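Zonska Home Notes: Towels, cushions and the odd jumble in between

Roll hand towels lengthwise if the shelf is narrow. Fold in half along the long side, smooth it flat, then roll from the plain end so the woven hem finishes on the outside. Striped terry looks tidier this way, and the hem holds the roll better than the pile does.

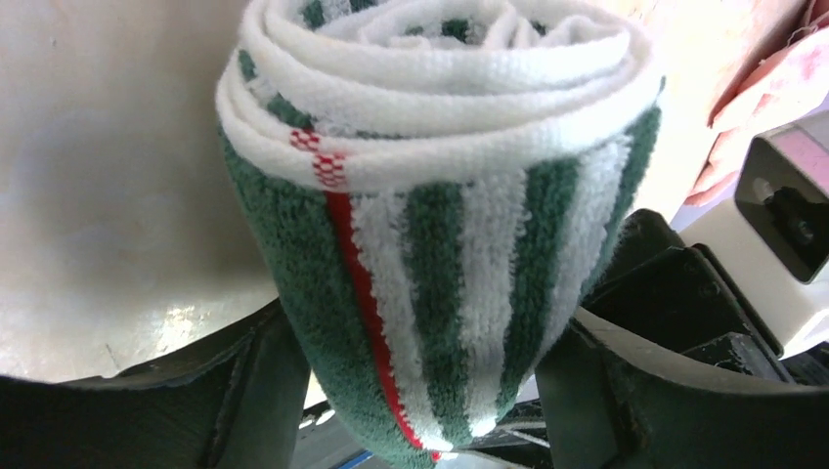 Reading time: 2 min (446 words with comments)

Green and white stripes like these want a wash on their own the first time. Skip the softener, it flattens the loops.

For a mixed heap, take the biggest thing out first. A cushion goes back to the bedroom before any folding starts. Then towels, then clothes. Striped tops get turned the right way out and shaken by the shoulders. Small cloths go in a shallow basket with holes in the sides so the air gets through. Check care labels as you go, and put anything marked for a cool wash to one side.

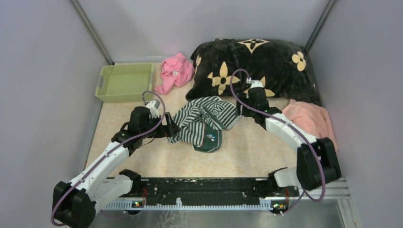
Jeltia wrote in to say plush cushions should never share a pile with towels, as the fluff gets everywhere and a lint roller only shifts half of it. A damp rubber glove works better on plush. Wipe in one direction and rinse the glove between goes.

Next: drying racks for small flats.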